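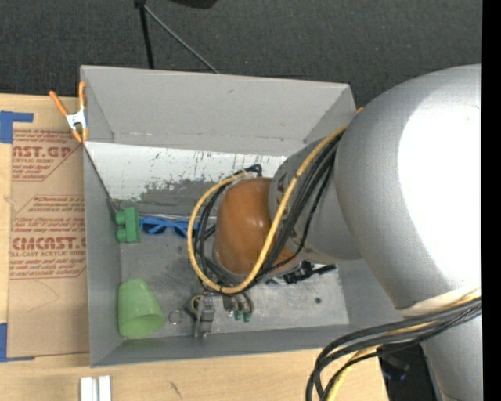
Thin things are where grippers go to be humbled, according to Rukhsana Usmani, and on Friday, February 9, 2024 she had the score sheets to back her up. The Brakgate robotics workshop has finished the first full round of its gripper comparison, and the cups, blocks and sunglasses did much better than the little rings.

The idea is lovely and simple. Put a jumble of everyday things in a grey bin, ask the arm to lift out one named item, and write down what happens. Then change one part of the set-up and do it all over again. The team has been at it since September, and the round that has just closed took in 473 attempts with two different sets of fingers on the same arm.

Of those, 398 ended with the right object held clear of the rim for a slow count of five. That is a better result than anyone at Brakgate had put down in the sweepstake pinned up by the kettle (Phyllis Haworth came closest and has claimed the biscuits).

The two sets of fingers are known in the workshop as Nemard and Staniforth, after the people who drew them up. The Nemard pair is narrow and stiff, with small tips meant for getting down beside an object that is lying against a wall. The Staniforth pair is broader and gives a little when it closes. Both bolt on to the same metal body, and a swap takes 11 minutes, including the check that the cables still have enough slack to let the wrist turn all the way round.

Cables, in fact, have been one of the big talking points. The arm carries its wiring on the outside, and in the early weeks the loops near the wrist kept dragging against whatever was standing tallest in the bin. Haworth spent most of a fortnight moving the ties up and down the arm until the bundle would follow the wrist down into a corner and back out again. She says it is the least glamorous thing she did all winter and the one she would most happily show people.

"You can have the cleverest fingers in the building," she said, "and then a loop of wire knocks the cup over before they get there. We lost whole mornings to that. Now I hardly think about it, and I'm delighted."

The cup deserves a word of its own. It is plastic, light green and very keen to roll. Standing up, it gave neither set of fingers any bother. Lying on its side in a corner it was a different story, and the scores split sharply. The narrow fingers could slip one tip inside the mouth and pinch the wall of the cup, while the broader ones tended to push it further into the corner and then close on air. Usmani had expected the softer pair to win that one easily and has cheerfully eaten her words.

Sunglasses went the other way. The broad fingers settled over the frame and lifted it level time after time. With the narrow pair the glasses would swing round as they came up, and a fair few went back into the bin from just above the rim. No lenses were broken, though one pair has had its hinge screw tightened so often that it now has its own screwdriver.

Then there are the rings. Small, thin and close to see-through, they lie flat on a scuffed metallic grey floor and give the overhead camera very little to go on. The controller, a package the team calls Cendov, would often place the ring a finger's width away from where it really was, and by the time the tips touched down there was nothing between them. Even with the position typed in by hand, neither pair could get under the edge reliably. Most of the misses in the round came from rings.

Usmani is more excited by that than by the good scores. She had wanted to know whether the trouble was in the eyes or in the hands, and typing in the position gave her a clean way of telling the two apart. The answer is a bit of both, with the hands slightly more to blame, and so the next set of fingertips will have a thin lip along the bottom edge. Haworth has already cut three versions from sheet and is trying them by hand on the bench before any of them goes near the arm.

There will be changes to the camera side as well. At present it looks down from a fixed spot, and once the arm has reached into the bin a good part of the view is taken up by the arm itself. A second camera low on the wrist should fill the gap. It will mean one more cable, which has been greeted with groans, and another week or so of moving ties about.

Light is on the list too. The larger sections of the arm are smooth and pale, and under the workshop lamps they throw back a glare that can fool the software into thinking something bright has turned up among the objects. Matt tape has been suggested. So has simply moving a lamp, and that will be tried first as it costs nothing.

Visitors who came along for the last session got to choose the target object themselves, and the toy block was far and away the favourite. One young guest asked for it nine times running. It came out nine times, studs and all, and got a round of applause on each one. Sessions like that count towards the totals in exactly the same way as any other, so long as the starting layout is written down before the arm moves.

The second round starts once the lipped fingertips are ready. It will be shorter, at 163 attempts, and rings will make up a much larger share of the targets. The bin, the clamps that hold it still and the arm's speed will all stay as they are so that the two rounds can be set side by side. Score sheets from the first round, with notes on every miss, are in the blue folder at the Brakgate front desk and can be read there during opening hours. Haworth asks that people put them back in order.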